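Vusteck pulls hand grippers after finger fault

Vusteck has told home recording crews to stop using one batch of its hand-held grippers after a fault left the fingers clamped shut on bedding and, in one case, on an operator's thumb.

The company said 126 tools are affected. They went out in April to crews working on Corkudex, a project that records household chores so that robot arms can later be trained on them. Folding blankets and making beds are a large part of the work, and most of the reports came from bedrooms.

According to a notice sent to crews on Monday, a return spring inside the handle can slip off its post when the trigger is squeezed hard and let go quickly. The fingers then stay closed until the handle is opened with a screwdriver. Thick fabric makes it more likely, the notice says, as operators tend to squeeze harder to keep hold of it.

Three operators reported jammed tools in the same week. One of them, Afshin Abbasi, was straightening a blanket when the fingers closed on a fold and would not let go.

"I pulled the trigger again and nothing happened," Abbasi said. "I reached over with my other hand to work the blanket loose, and the spring let go completely. The fingers snapped down on my thumb."
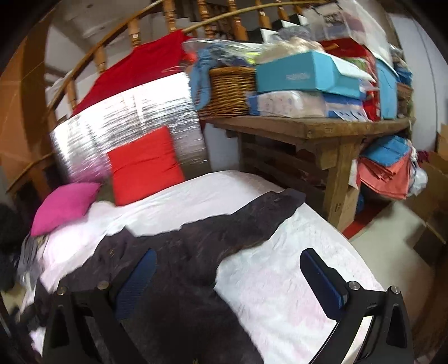
He was treated for a bruised thumbnail and went back to work two days later with a tool from an older batch. The blanket had a small tear.

Vusteck said the springs came from Bastos, a parts supplier it began using this year. Bastos said it had made the springs to the drawing it was given and was checking its own records. Neither company would say who is paying for the repairs.

Crews have been told to send in any tool with a serial number between 3294 and 3419. Repaired tools will have a longer post and a small clip over the end of the spring. Until then, anyone with a jammed gripper should put it down on a flat surface, keep fingers away from the tips and leave the handle closed.

Recordings already made with the tools are still being used, but 319 clips in which the fingers appear to stick or close late have been set aside for review. Brutodico, which manages the crews, said operators will be paid for shifts they lose during the recall.

Abbasi said he would like to see a release button on the outside of the handle. Vusteck said it had received the same request from other operators — and that a button is being looked at for the next version.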